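I met Miroslava Mykhailiuk at her flat in Clavden, and she'd put the kettle on before I had my coat off. She has run the Holovko choir for 14 years and I'd been meaning to talk to her for ages.

"I can't read music very well," she told me, laughing. "Don't print that!" (She said later that I could.)

The choir started with eight people in a cold church hall, most of them from the same street. Hryhorii Melnychuk was the only bass. "He sang so loudly we couldn't hear if anyone else was wrong," she said. "It was lovely."

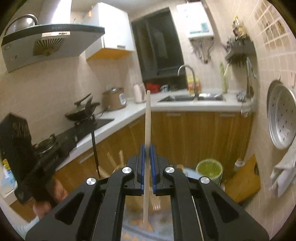

Rehearsals are the bit she loves best, much more than concerts. She won't let new singers stand at the back, and she's full of odd tricks for getting people to breathe properly. One of them uses a plain straw-coloured broom with a pale wooden handle, the sort you'd find in any kitchen. You hold it upright, breathe in slowly, and sing one long note without letting your shoulders lift. I had a go and ran out of puff almost at once!

They have a big concert coming up in February, and I asked if she was nervous. "Only about the altos," she said. The hall at Trolano seats 145, and more than half the tickets have gone already, mostly to relatives. Fedir Kovalchuk is singing his first solo. She's asked him to stop practising on the bus.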